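Sim gripper drops thin tools off the bench, grasp problem or friction?
Posted in Home and Shared Workshop Builds
16 March 2025

Noelia Montes
Building a kitchen counter sim at home before I wire up anything real. Franka model, marble bench, couple of thin things to pick up. Fat objects fine. Thin rod ones slide out as soon as the arm lifts. 324 tries overnight, 22 good lifts. Same script, same start pose. Already bumped the grip force, no change. What do I look at frist?

Drelley
Friction. Default is way too low on most imported meshes. Turn it up.

Wynne
Friction maybe, but check your collision shape before you touch it. If the tool came in as one convex hull the fingers are closing on air next to the rod. Had the same thing in my garage build, lost a whole weekend to it. Turn on the collision view and look.

Then grab the thick end, not the rod. My set-up, red tool with the skinny bit out to one side and the chunky part on the other, yellow stick left at the back for later:
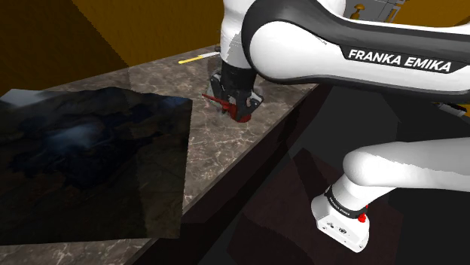

Order I'd go in:
1. Split the mesh, rod and body as seperate shapes.
2. Smaller physics step. Slow but worth it.
3. Friction last, little bits at a time.

Skultia
Wynne's right re the hull. Also check the mass, mine imported at 308 kg because of the units lol. Grip force won't save you there.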